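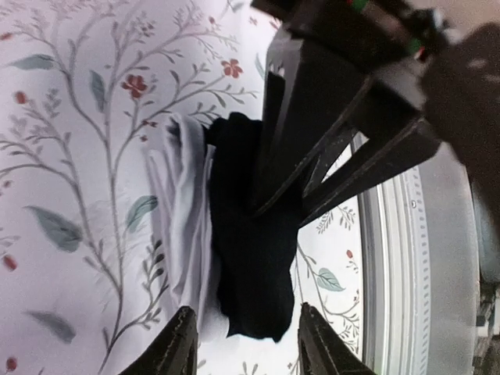 Schwarz und weiß auf der geblümten Decke

Betreff: Re: [Flondcombe-Liste] Sockenkiste, Kleinteile, Falten

Hallo zusammen,

was für eine schöne Runde zu so einem kleinen Thema! In der letzten Mail stand:

> Ich werfe kleine Wäsche einfach in die Schublade. Gefaltet hält
> das bei mir keine zwei Tage. Lohnt sich eine Kiste überhaupt,
> oder steht die dann nur herum?

Ja, ja und nochmals ja! Ich sortiere seit August alles Kleine auf dem Bett, immer auf der hellen Decke mit den Zweigen und den roten Blüten, weil ich darauf auch die schwarzen Sachen sofort finde (auf meiner alten dunkelblauen habe ich ständig etwas übersehen). Weiße Teile lege ich der Länge nach in mehreren Lagen zusammen, dann stehen sie in der Kiste hochkant und man sieht alles auf einen Blick. Schwarzes, Weiches, Flauschiges darf bei mir ein Knäuel bleiben – das faltet sich sowieso nie ordentlich.

Zur Kiste selbst: Niedrige Seiten sind das Wichtigste, finde ich. Aus der hohen von Nisitby habe ich immer nur die oberste Schicht angezogen, der Rest lag da wie im Keller. Eine flache Kunststoffwanne reicht völlig, die Farbe ist Geschmackssache, ich mag Rosa. Meine Schublade von Camacho ist innen 60 cm breit, da passt so eine quer hinein und daneben bleibt noch Platz für Schals.
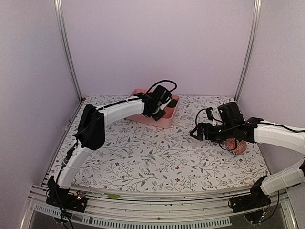
Emo schrieb dazu gestern Abend noch, die Wanne solle man lieber gleich neben die Wäsche stellen und erst voll in die Schublade tragen, sonst laufe man für jedes Paar einmal durchs Zimmer. Stimmt, so mache ich es inzwischen auch, und es geht herrlich schnell!

Hat jemand von euch Erfahrung mit Trennstegen? Ich schwanke noch.

Viele Grüße in die Runde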